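Renters insurance and who actually has it: survey of the Leslow apartments
Term project report, group 6
Lanying Fang, Boyang Tan, Tshepo Engelbrecht
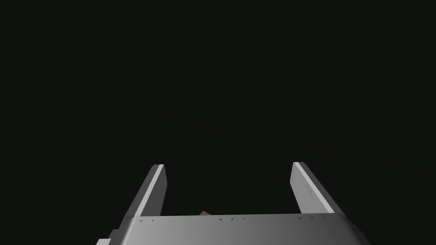
Our question was pretty simple. Do student renters know what their insurance covers, and do the ones without it know what they're missing? We picked the Leslow buildings off campus, partly because Boyang lives there and partly because they had a burst pipe in March and people were still talking about it. Most of them assumed the landlord's policy would pay for their stuff. It doesn't, it covers the building. Charts are in the appendix.

What we did

Paper forms and an online form, same questions on both. 500 went out, 316 came back usable. Some were thrown out for missing the first page, a few were filled in by people who own their place. Tshepo did the door to door part, Lanying did the online one and all the cleanup. We also talked to Huiling Lu, who works at an agency in town and explained deductibles to us twice.

Questions were: do you have a policy, what does it cover, have you ever filed a claim, did you make a list of your things. Then a short part with made up situations (stolen bike, kitchen fire, flood from the river, upstairs neighbor's tub) where you mark covered / not covered / don't know.

What we found

Fewer than half had a policy. Of those who did, the main reason was that the lease made them. Very few had read it. Price was the top reason for not having one, but when we asked what they thought it cost per month the guesses were all over the place, mostly too high.

Flood was the worst question by far. Most people marked it covered, with or without a policy. A standard renters policy usually doesn't pay for flood damage, you need separate coverage for that. The neighbor's tub is different, water from inside the building is often covered, and people got those two mixed up constantly. We probably should of worded it better — "flood from the river" next to "flood from upstairs" was asking for trouble.

Home inventory: almost nobody. 8 people had a written list. A few more said they had photos on their phone, which Huiling said is fine as long as they're saved someplace else too. Receipts for the big things help.

Claims. Only a handful had ever filed, so no real numbers here. The complaints were about the paperwork and about depreciation. One guy got a lot less for his laptop than he paid and had no idea why. His policy paid actual cash value, not replacement cost.

Problems

One complex, so don't stretch this to all renters. The online people were more likely to have a policy than the paper people and we dont know why. Also we never asked about roommates, and a roommate usually isn't covered by your policy unless they're named on it. Big miss. Jinlong Bai pointed it out after the forms were already in.

If somebody picks this up next year

Ask about roommates. Split the water question into two pages. Get the forms out before midterms. The spreadsheet and blank forms are in the class folder, last updated 21st September, Lanying has the paper originals.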